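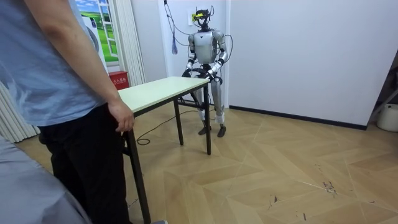 Skuston Neighbourhood Centre opens its doors to shared workrooms

16 Dec 2025

Skuston Neighbourhood Centre is thrilled to announce that its small rooms can now be booked by the hour, after a winter of painting, rewiring and a great deal of arguing over colour charts!

Local clubs, tutors and home businesses have been asking for somewhere quiet to work for years, and the first 299 bookings came in before the online calendar was even properly finished. The Evex Ukulele Circle has already claimed its favourite room (the one furthest from the library, by mutual agreement), and the Kaczmarczyk Street seed savers will be moving their monthly swap indoors.

"We had 2,436 people through the centre in May alone, and most of them were squeezing past each other in the hall," said centre manager Hamish Mackay. "It's lovely to be able to say yes when someone rings up wanting a table and a door that shuts. My favourite so far is a fellow who wants to practise his wedding speech."

Community groups pay a reduced rate, and first-time users get their opening hour free. Bookings can be made at the front desk or through the centre's website, and the kitchen is included, though you'll need to bring your own milk. Tea towels are in the second drawer.

The centre is also looking for donated board games, jigsaws with all their pieces, and a piano stool. The last one has finally given up after many years of loyal service, and the piano is feeling neglected.

Media contact: Hamish Mackay, Skuston Neighbourhood Centre, extension 321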